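Let People Sit Down With Their Coffee

When I came to live in Hurham, I was surprised by how people drink coffee. They drink it while walking, on the bus, in the elevator. In my country my parents had a coffee every day at four, and for this they sat down. It took maybe 15 minutes. The telephone could ring and my mother would let it ring.

I do not want to say that old customs are always better. My father also smoked at that table, and I do not miss this. But I think we have lost something when a drink became a thing to carry, and I would like to argue for the chair.

Consider what has happened in the center of town. On Clastberg Street there were three cafes with real seats when I arrived. One of them, Belay, took out most of its tables two years ago and put a long counter where you wait for your order. The owner explained it to me in a friendly way. A person who sits for one hour pays the same as a person who leaves in two minutes, and the rent is paid by the second one. I understand the calculation. I worked 28 years in the office of a textile company, Koltelex, and I made many calculations like this myself.

Still, a calculation counts only what somebody decided to put in it. At Belay there was a group of retired men who came every morning at nine and played cards. They bought little and they stayed long. After the tables were gone I saw them for some weeks on the bench near the pharmacy, and when the cold arrived I did not see them there anymore. I suppose they are at home now, each one with his own television.

Some friends tell me the answer is that people should meet in their homes. This is easy to say when you have a big home and it is clean. Many of my neighbors live in two rooms with children. To invite a guest, you must prepare, and you must also invite yourself back to their place later, so it becomes an obligation. A cafe asks for much less. You can come when you want and go when you want, and you can sit beside a person for a year before you learn his name. I made my first friend here in this way.

At Koltelex we had a canteen with 80 seats and it was full every day. Then the management gave us a machine in the corridor, because it was faster. It was faster, I agree. But before the machine I knew which colleague had a sick child and which one was looking for a new apartment, and after the machine I knew only who was late with the reports.
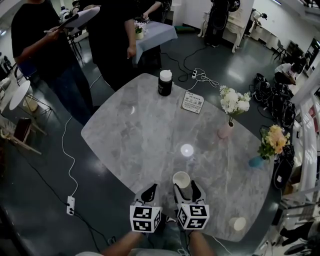
A small paper cup on a marble table.

A good table does not need to be expensive, and the cup can be paper, I have no fight with paper cups. What matters to me is the permission to stay. The town could help with this. It could ask less money for tables on the sidewalk from June until the autumn, and it could put some seats inside the library, where now the entrance hall is only a place to pass through. Cafe owners could keep just one large table for people who are in no hurry – I would gladly pay a little more for my cup if I knew it paid for that table also.

I am over 70 now, so perhaps you will say that I have time and you do not. But I started to sit down for my coffee again when I was still working, at four o'clock, and the office continued without me until I came back.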